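Chapter 2
Packaging and Household Waste

Every household throws things away, and most of what it throws away was made to hold something else. This chapter considers how packaging is chosen, used and collected.
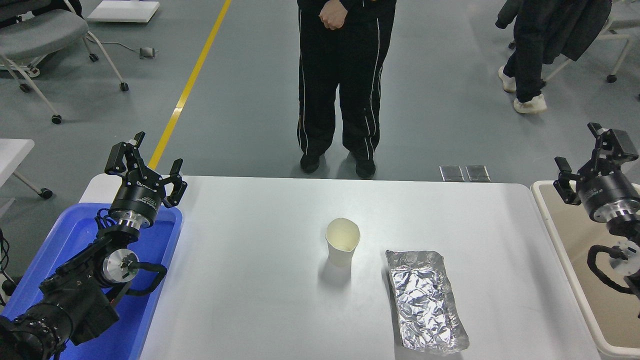
The study of waste begins with the place where it arises. In the town of Undley, the council surveyed 493 homes in February and recorded what each put out for collection.

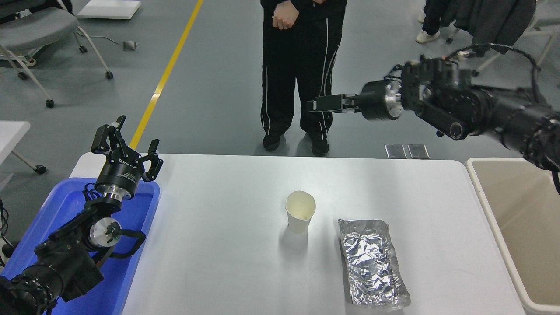 Halima Minja, who directed the survey, separated packaging from food and garden waste. Her method - known locally as the Kasto sort - is set out in Section 2.
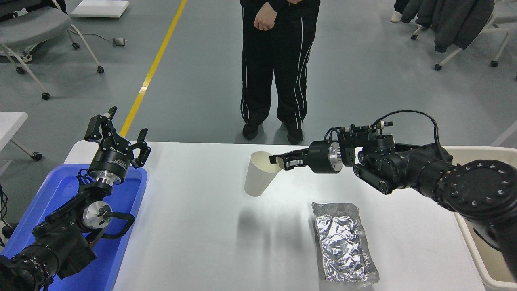 Collection depends on materials being kept apart. A mixed load costs more to sort and may be refused by the mill.
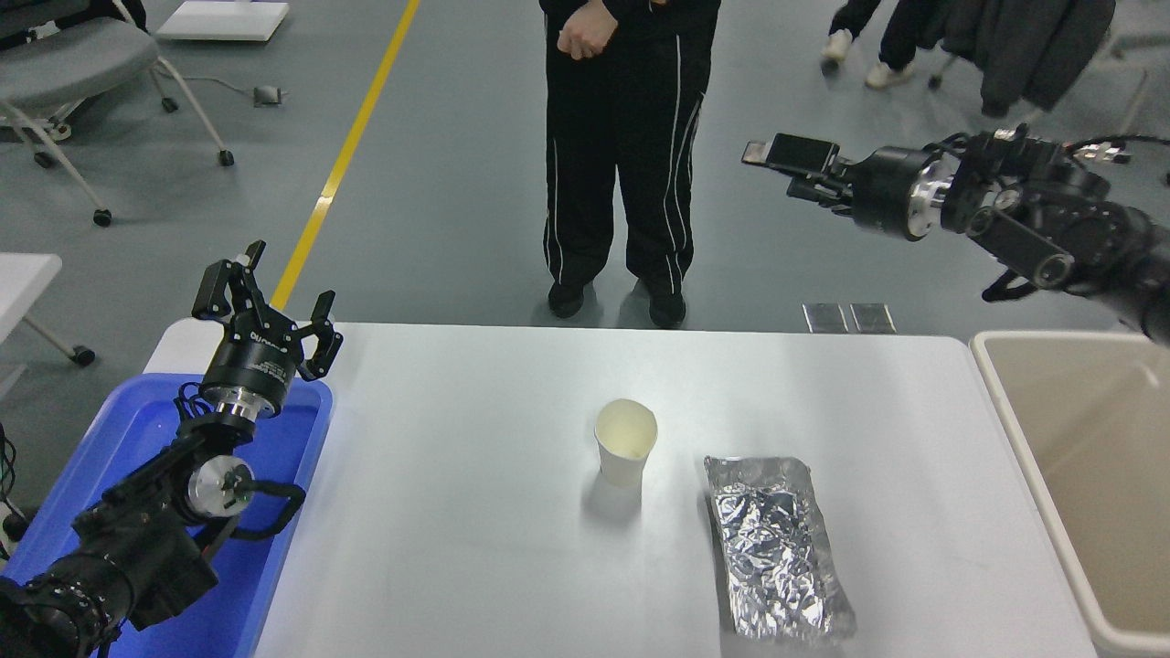
Materials differ in how readily they can be recovered. Glass may be melted many times, while the fibres in paper shorten each time they are pulped. Everyday articles such as a white paper cup or a package in crumpled foil therefore belong to separate streams. Students should note the terms "stream", "load" and "residue", which are used throughout the chapter and defined on page 203.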